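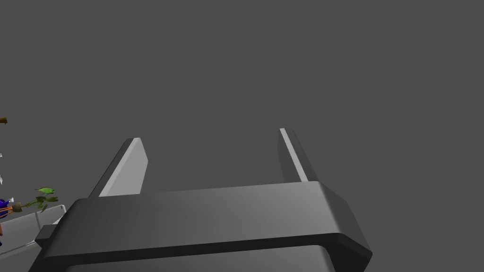
Wrist view in the sim, gripper open, plant on the left

garus_bench
Progress on the home arm, if you're feeling generous with the word. The picture is the simulated wrist camera. I've been at this since October and the real arm is still bolted to a shelf in the garage holding a rag, so the sim is where all the glamour is for now.

The trouble: the gripper eats the lower half of the view. The table I want to pick things off is a sliver down the left side, and the rest is gray. Handsome gray, but you can't pick it up. Do I move the camera, or do I leave it and let the arm learn to look around?

flatwasher
Move the camera. You've built a robot that admires its own knuckles.

lemieux_lathe
Second that. Mine was mounted behind and above like yours and I lost a month to it. Slid it out sideways on a bracket, tilted it in so both fingertips stay in view, done. The bracket took me 4 tries to print, but that's between me and the printer.

tin_ferret
Going to disagree. The fingers are the one thing you always want in view. And the gray isn't the camera's fault, the hand is just pointing away from the table. Turn the wrist toward the plant and grab another picture before you start sawing things off.

garus_bench
Fair. It was the start pose. I picked that pose myself, by typing numbers until the arm stopped going through the floor.

flatwasher
So the start pose is "facing the void."

garus_bench
It was very stable in the void.

oldsolder
Bigger question from me: why is there nothing behind the table? No wall, no floor line, one flat color all the way up. Your garage doesn't look like that. Anything you train on it is going to meet its first pegboard and faint.

tin_ferret
You can randomize the background later. Get the reach working first.

oldsolder
"Later" is where my last three projects live. Put a wall in now. It's a box. It takes 2 minutes.

lemieux_lathe
It takes 2 minutes and then an evening of wondering why the wall is see-through from one side.

sikville_shed
Joining from the Sikville shop, where we have the same fight every week. We settled on a dull wall plus random lighting and stopped arguing, mostly. What I'd fix first is the contrast on the fingers. The left one has a nice pale inner face, but the housing's front and the outer edges are dark gray on a dark gray background. Fine for you and me squinting at it. I'd put a strip of colored tape on the real fingertips and paint the sim ones to match.

flatwasher
Tape on the robot. Next it'll want a hat.

garus_bench
I do like the tape. I have a roll of orange left over from marking the part of the floor where I'm not supposed to stand when it's running.

tin_ferret
What's the blue thing at the left border, by the way? Is that a target object?

garus_bench
One of the clutter items. I load a pile of them and let them land where they like, and they like the left. Should probably be stricter with them.

Update, same evening. Turned the wrist, kept the camera where it was. The table now fills most of the view and I feel slightly foolish. Ran 200 grasps on the plant and got 33. Flatwasher, before you start, that's up from none.

flatwasher
I was going to say congratulations. The plant has my sympathy.

oldsolder
Did you put the wall in?

garus_bench
The wall is in. It's see-through from one side.

lemieux_lathe
Flip the normals. And try the bracket anyway, I'll post the file once I find which of the four was the good one.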